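Fendell Fund for Shared Workplaces
Interim progress report: Pakside office refit, Testamville
Submitted by Mehwish Orakzai, Project Coordinator
12/06/2021

Summary

The refit of the Pakside premises is proceeding within the approved budget. Four of the seven work packages in the grant agreement are complete. Two are under way, and the last, the replacement of the entrance signs, has been rescheduled with the consent of the Fund's grants officer. No change to the total award is requested.

Work completed in this period

Painting and electrical work in both rooms were finished in September and signed off by the building owner. The electrician's certificate is attached as Annex A. The glass between the main room and the smaller room was cleaned and its seals were inspected. One seal was replaced at a cost of $800, charged to the repairs line.

The floor of the smaller room was sanded and refinished by Żak, the contractor selected under the quotation procedure described in our first report. The work took four days longer than planned because the first delivery of finish was the wrong grade. The contractor bore the cost of the second delivery, and the corrected invoice is included in Annex B.

Work under way

Furnishing of the smaller room has begun. The cubicle panels were kept from the previous layout, as the Fund asked us to reuse existing furniture where its condition allowed. Tenants have requested additional whiteboard space, and we are obtaining prices. Any purchase will be met from the furnishing line.

Storage is the less advanced of the two packages. Cardboard boxes are still being kept in the main room until the shelving is installed. The shelving supplier has confirmed delivery but has not yet given a date for assembly. We have asked tenants to label any boxes they wish to keep and to remove the remainder before the fitters arrive.

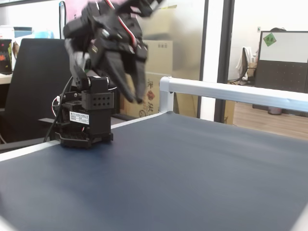
Main room, with stacked boxes awaiting storage and the smaller room seen through the glass.

Budget

Spending to date is in line with the forecast, apart from the seal replacement noted above. The contingency line stands at $1000 and has not been used. We ask that it be carried forward to the final period to cover possible extra fittings for the shelving. Receipts for all purchases are held at the Pakside office and can be sent to the Fund on request.

Matters for the Fund's attention

1. Approval is requested to carry forward the contingency line.
2. The revised date for the entrance signs requires written confirmation from the Fund for our records.
3. The Fund's representative is invited to inspect both rooms once the shelving is in place. Access can be arranged through the project coordinator.

Next steps

The remaining furniture will be placed after the boxes have been moved. The inventory of reused items will then be updated and submitted with the final accounts.

Annexes: A (electrical certificate), B (contractor invoices), C (statement of spending)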